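Re: towpath resurfacing, Pelden section

Wim Mertens wrote:
> Is the right edge worth rebuilding, or do we just sweep it?

Sweep first. The paved surface is sound, but sand has crept over the right edge.

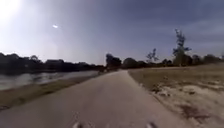
The strip of grass on the water side can stay as it is. I would leave the bank alone until August — mowing only.

Further along, the bare dirt needs topsoil and seed, roughly 1,000 square feet.

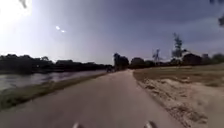 Ieva has the quote from Drandier. It leaves out hauling.

Povilas Zariņš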